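Section 5: Fitting the Koko divider panel

Applies to Celport desk dividers in the Koko and Cabello ranges. If you have a Fotham clamp-on model, go to Section 6.

Before you start

Check that the desk edge is clean and free of old adhesive. The panel needs at least 200 mm of clear surface behind it. You will need the 5 mm hex key from the hardware bag and a pencil. A tape measure is handy but the paper template will do the same job.

CAUTION: The panel is top-heavy until both brackets are tightened. Keep kids and pets out of the way and don't lean it against a window.

Fitting the brackets

1. Tape the paper template to the desk with the arrow facing the wall.
2. Mark the bracket positions in pencil, then take the template off.
3. Peel the backing from the pads and press one onto the underside of each bracket.
4. Set both brackets on the marks. Hold each one down firmly for 40 seconds.
5. Leave the pads overnight before you load them. In a cold garage or shed, allow a second night.

NOTE: The pads will not grip on oiled timber or textured laminate. Use the screw-down kit for these surfaces (sold separately).

Fitting the panel

6. Lower the panel into the brackets with the label facing away from you. An extra pair of hands helps with the wide size.
7. Start both grub screws by hand, then tighten them a quarter turn at a time, swapping sides.
8. Check that the top edge is level. If one end sits low, loosen that side, slip in a grey shim and tighten again.

Placing items near the panel

Keep desk items a little way off the panel so the fabric can be vacuumed. Don't prop anything against it. 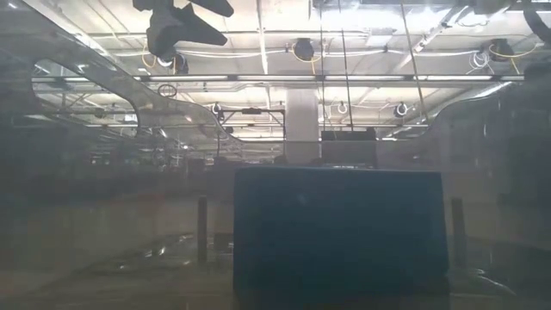 Fig. 5.2 Upright items on a tabletop. Block with a dark post to each side.

Colour and care

Vacuum with a soft brush every couple of months. Blot spills with a damp cloth and let the fabric dry in the shade. Do not use methylated spirits or bleach. Dark colours may fade in direct afternoon sun.

Retighten the grub screws after 2 weeks of use, and again any time the desk is moved. For spare pads and shims, quote the range name and the panel colour when you order.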